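Still doing my own washing up

2025-12-10

Every winter I get asked, usually by someone holding a tea towel, when the robots are going to take over the boring jobs. I used to say ten years. I said it for so long that I've had to stop, as the ten years have been and gone and I am still scraping porridge off a pan.

What set me off this time was a newsletter from Idau, one of those firms that wants to sell a pair of arms to small workshops now and to kitchens later. The headline said assembly was "largely solved". I spent 13 years on a bench at Mowat putting together small gearboxes for garage doors, so I have opinions on that. It was dull work and hard on the thumbs. I would have handed it to a machine gladly.

Picking up a gear is easy. A child can do it, and so can a decent gripper. The trouble starts when the gear has to go on to something. The hole has to line up, the teeth have to find the teeth of the one next door, and if they meet tip to tip you need to give it a tiny turn and try again. You do that by feel. I never once looked at my fingers while I did it, and I couldn't have told you how much of a turn I gave. Ask me to write it down for a computer and I'd be there till June.

So when people show me this sort of task, I look at the last half inch and ignore the rest.

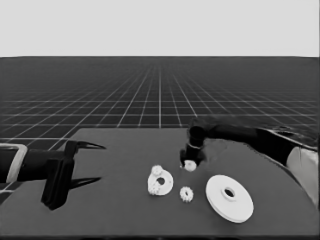
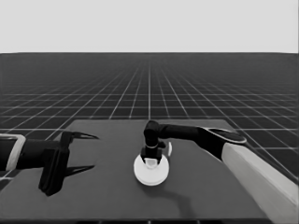

Two simulated views of a two-armed bench, with the right arm doing the work and the left gripper open and empty.

Look how tidy it all is. A bare table, white parts, nothing else in the way. My bench had a mug on it, a rag, a tray of springs that caught on everything, and grease on every surface you might want to hold. Parts came out of the bag stuck together. One in a batch would have a burr on it and you'd know the moment it touched your hand. I'm sure you can put grease and burrs into a simulation if you sit down and try. I'd like to see more people try before they write the headline.

I'll be fair about simulation, because a friend put me right on it. It lets you have a go thousands of times without breaking anything or paying anyone to pick bits up off the floor. That's a sensible way to start. But friction is a guess, squash is a guess, and those are the two things my thumbs were doing all day.

The empty left hand bothers me too. On a bench, the other hand is never idle. It steadies the plate, tips it to the light, or has the next piece ready. Give me one hand and I'd have been sacked by dinner time. I accept that a second arm may get its turn at some other point in a job, and a still picture won't tell me. All the same, when I watch these things run, I always end up watching the spare hand.

Now the house. Clamero had a stand at the trade fair in Cleltden, and I went along and asked the chap about laundry. He told me their folding machine was very good with towels. What about a fitted sheet? He gave me a leaflet. The machine on the leaflet cost 3865 pounds and needed a cleared table of its own, in a house where we can't keep a table clear long enough to eat at it.

I timed myself that evening, out of spite. Folding the basket took me 6 minutes, with the radio on, and that included finding the odd socks and deciding I didn't care about them.

My guess is that the workshop gets there first, for one part in one tray, with a person close by to sort out the jams. Some of that is already being done by plain old machines with no fingers at all, and they never get a newsletter. For the kitchen I'm not giving a number any more. If someone wants to prove me wrong they can come round on a Sunday, after the roast, and bring both arms.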